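Learning to be quiet on the hill

When I moved here I did not plan to become a person who walks in mountains. In the city where I grew up the highest thing was the water tower. But my colleague Olumide Etim was going every October to the Harkeck ridge, and one year he had a free place in the car, and I said yes before I looked at the map.

The path to Harkeck starts behind the old dairy in Gruna. It is 6 miles to the hut if you go by the stream, and a little more if you take the forest road, which I recommend after rain. My first time I carried too much. I had two sweaters, a glass jar of peanut butter and a book of 339 pages, and I did not open the book once. Olumide looked in my backpack and said nothing, and this was kind of him.

What I want to write about is the talking. I am a person who talks when I am nervous, and in English I talk even more, maybe to prove that I can. On the first climb I was talking without a stop until I had no air. Then for a long time we just walked. I heard my own boots, and the stream, and a bird I still don't know the name of. I noticed that I was not translating anything in my head. For somebody who lives in a second language this is a big rest.

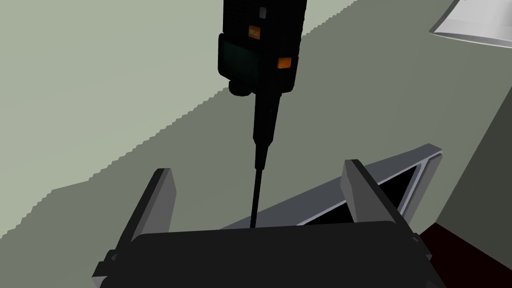 Since that day I try to keep the first hour of every walk without words. It is not a strict rule. If someone sees a deer we say "deer". Babatunde Olaniyan, who joined us last year, finds it hard and hums instead – always the same song, always only the first half. I was annoyed by it in the beginning. Now when I walk alone I catch myself humming the same half.

The hut is simple. There are 20 beds, a stove, and a long table where people leave the food they don't want to carry down. We once found a full bag of Babalola rice there and ate very well. In the evening everybody talks, of course, and I like this too. Words come easier after a quiet day, and I make fewer mistakes, or I worry less about them.

On the way home we stop at Tisto for soup. The lady there puts too much pepper and I order it every time.

Next month we will try the north side, where the path is steeper. Olumide says we should leave at 2 in the morning to see the sunrise from the top. I told him I can be quiet at that hour without any practice. I still need to buy better socks, so if you have a pair you like, please write it in the comments.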